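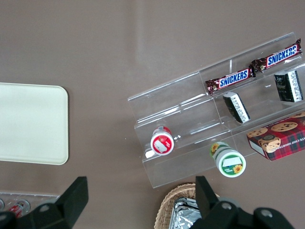 Workshop notebook, Monday, 9.15
Entry by Lowri Llewellyn. Copies to Nathalie Campbell and Hiyori Iwasaki.

Subject: refreshment table for the Prutach visitors' room, layout work continued.

The purpose of this session was to settle how snacks are to be set out on the long brown table before the July visits begin. The previous layout, with everything in one bowl, was withdrawn after Ha-neul Seok reported that visitors were turning over the contents to find what they wanted and leaving the rest in disorder.

Present arrangement. The clear acrylic stand is the main display and is placed diagonally. Chocolate bars go on the farthest tier, lying flat and end to end so that the name on the wrapper can be read. Snickers were used for the trial. The small black-and-white packets go on the next tier down. The cream tray is kept well away from the stand and is left empty for the time being. The wicker basket is also on the table, as is the second acrylic display.

Observations.

The diagonal position is better than the square one tried last week. A person coming from the door and a person coming from the window side can both reach the tiers without leaning over the tray. It does use more of the table, and Nathalie has asked whether the basket could move to the side cupboard on days when lunch is also served. To be decided.

The transparent dividers are satisfactory in use but difficult to see against the brown top. I twice put a packet down on a divider instead of beside it. No change is proposed, but whoever refills the stand should do so with the ceiling lights on.

The packets do not lie as neatly as the bars. One would not stay flat and has been left tilted on its side. Ottilie Mösli suggests a strip of card along the back of the tier. I should prefer not to put card in a clear stand, as it will mark and need replacing, but a short trial would do no harm.

Cleaning. The stand shows fingerprints quickly. Soft cloth and lukewarm water only - the Wallner spray used on the windows is not to be used on acrylic until we have had an answer about it. The table top is matt and needs no polish.

Stock. The order with Illeo is for 50 bars and 100 packets. Storage in the side cupboard is limited to up to 40 bars if the cups are to remain where they are, so the remainder will have to go upstairs. Ha-neul has the key.

Labels. Hiyori has drafted a small card listing ingredients and allergens, to stand beside the display. The print on the packets is too fine to be relied upon for this purpose. The draft needs the peanut line in larger type and should then go to Nathalie for approval.

Outstanding:
Tray - for empty wrappers or for cups? Ottilie to ask reception.
Basket - keep or move on lunch days.
Card strip - trial on one tier only.
Second stand - same contents as the first, or fruit bars. Awaiting the Sanico price list.

Table left set as described at 10.40. Please do not move the stand before Hiyori has measured for the card.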